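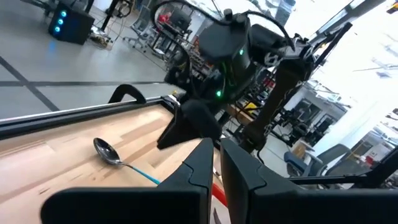

Huerto y jardín

Cómo sembrar ajos en maceta

Si tenéis un balcón con un poquito de sol, ya tenéis casi todo lo necesario para plantar ajos, ¡de verdad! Yo suelo ponerlos en noviembre, aunque el año pasado se me echó el tiempo encima, los planté el 10 de enero y salieron la mar de bien.

Buscad una maceta honda, de 32 cm, con agujeros para el drenaje, y llenadla de sustrato mezclado con un buen puñado de compost. Separad los dientes sin pelarlos (los más gordos, los otros a la cazuela) y enterradlos con la punta hacia arriba, a 2 cm de profundidad y con 9 cm entre uno y otro.

Regad poco, que el ajo odia los pies mojados. Cuando las hojas de abajo amarilleen, dejad de regar y esperad un par de semanas antes de arrancarlos.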